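Why Does So Much Stuff Come Wrapped Up?

Hello again! Ulises Bustos here, back with another question from the Pikeck letter box. It came in on Thursday from a reader who wanted to know why you have to fight through a bag, a wrapper AND a box before you get to the thing you wanted in the first place. Good question. I asked myself the same thing last birthday, when I spent so long getting into a present that my tea went cold.

Let's start with the word. Packaging is everything that goes round a thing before it gets to you. Bags are packaging. So are boxes, lids, trays, sticky labels and that squashy stuff with the bubbles (my favourite, I pop every one).

What is it all for?

Mostly it's there to look after what's inside. Think about a journey from a factory to your front door. A parcel might be dropped, squeezed, stacked under something heavy, driven down a bumpy road and left on a doorstep in the drizzle. A bare biscuit wouldn't stand a chance!

Different layers do different jobs. A thin plastic bag is good at keeping out rain and dust, but it's hopeless at stopping a squash. A cardboard box is the other way round. It's stiff, so it holds its shape when things lean on it, but leave it in a puddle and it turns to mush. Put the two together and you've got both jobs covered. Paper goes on the inside quite often, next to the thing itself, to stop it getting scratched or scuffed.

Then there's the writing. Packaging has to tell you what you've bought, who made it and sometimes how to use it. It might have a barcode too, which is that patch of stripy black lines the till goes beep at. And of course the people who made it want you to notice it on the shelf, so they add swirls and bright colours and big fancy letters. That part doesn't protect anything. It's just showing off, really, but some of it is lovely and I have been known to keep the nice ones.

Why are there boxes inside bags?

I once ordered a tiny whistle from a shop called Rirby. It came in a packet, in a box, in a bigger box, with more than 21 crumpled paper balls stuffed round it (I counted, it was a rainy day). Far too much! The trouble is that big shops send out lots of different things and don't always have a box the right size, so small things end up rattling about in big ones.

Other times the layers make sense. A box with a lid that lifts off is handy if you want to put the thing away again afterwards, and the bag round the outside keeps that box clean until you get it home.

How to be a good unwrapper

Clear a bit of table first. Look for a flap or a tear strip before you pull, and if it needs scissors, ask a grown-up. Take things out slowly and put each layer to one side, then have a look through the pile when you've finished. Clean cardboard can usually go in the recycling. Plastic bags are trickier and the rules change from town to town, so check with somebody at home. Boxes with lids are worth saving. I've got 7 on my shelf, all full of buttons, stamps and one very old conker.

Here's an unwrapping at a table with a marble pattern.

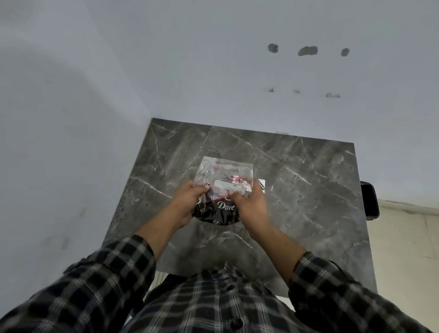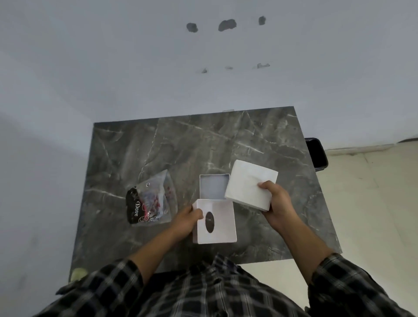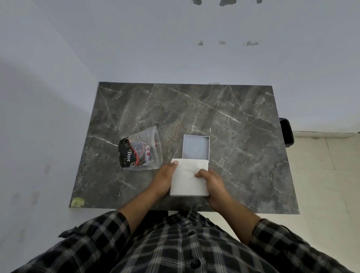

Bags, boxes and wrappers: how many kinds of packaging can you spot?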